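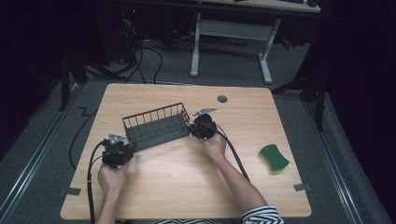 Flurdale library to start lending household goods in June

Flurdale - Residents will be able to borrow kitchen gear, storage baskets, folding chairs and small tools from the town library starting in June, after the town council signed off on the plan late last night. Vote was 5 to 2.

The "home shelf," as staff are calling it, opens with 700 items. Most were donated over the winter. Anyone with a Flurdale library card can take home two at a time and keep them for 2 weeks. No fee. Late returns get a reminder, then a hold on the card.

Branch manager Torbjørn Magnusson said the idea came from the front desk, where people kept asking if the library had things besides books. Cake pans, mostly. Also a carpet cleaner, which the library does not have and is not getting.

"People move here with two suitcases and a lease," Magnusson said after the meeting. "They need a big pot for one weekend. They don't need to own it."

The shelf will go in the old periodicals room on the Nerow Street side of the building. Magazines move upstairs, next to local history. That part drew most of the argument at the meeting, with several regulars saying the upstairs chairs are bad and the elevator is slow. Magnusson said new chairs are in the budget. He did not have an answer on the elevator.

Councilor Adomaitis, who voted no, said she likes the idea but wanted to see a plan for cleaning and repairs first. The town has set aside $800 for replacement parts in the first year. "That's a couple of blenders," she said. "Then what?"

Anything with a plug will be tested before it goes out and agian when it comes back. Damov Hardware has agreed to do the testing for free through the end of the year. After that the library would have to pay for it or find someone else.

Not on the list: ladders, anything gas powered, car seats, mattresses. Knives are still being discussed.

Donations are open now at the side entrance, weekdays 10 a.m. to 4 p.m. Items should be clean, in working order and have all there parts. Staff ask that people not leave boxes outside after hours - last month a bread machine sat through two days of rain and had to be thrown out.

A full list of items goes up on the library website before opening day. Holds can be placed by phone or at the desk. Online holds will come later in the summer, Magnusson said, once the catalog is updated.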